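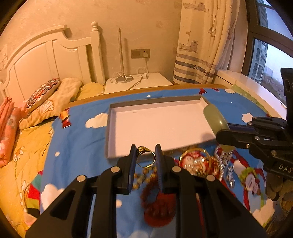 The Long Way Around to a Medal

By the time the wrestling club in Yensuk switches its lights on, Thongchai Prasertsri has usually been sitting in his car for a good while, drinking coffee from a thermos and going over the evening's pairings on the back of an envelope. He has coached here for 11 years, and he still likes to be first through the door (his wife says he'd sleep on the mats if they let him).

This November his wrestlers are getting ready for the Siltholm Games, the regional meet that brings together clubs from up and down the valley, and he is taking seven of them, the biggest group he has ever put on a bus. Two have never spent a night away from home! He has already had a long phone call with each set of parents, and a longer one with a grandmother in Bestville who wanted to know about breakfast.

Prasertsri wrestled at the Games himself, back when they were held in the old hall at Drikirthorpe, and lost in the first round to a boy who went on to win the whole thing. "I was so angry I left my shoes behind," he says, laughing. He came back the next season and took bronze, and the medal now hangs in his kitchen next to the calendar.

Practice runs until nine most nights, with six weight classes sharing two mats, and there's a good deal of waiting and stretching and teasing along the wall. Then he claps once, and everybody goes again.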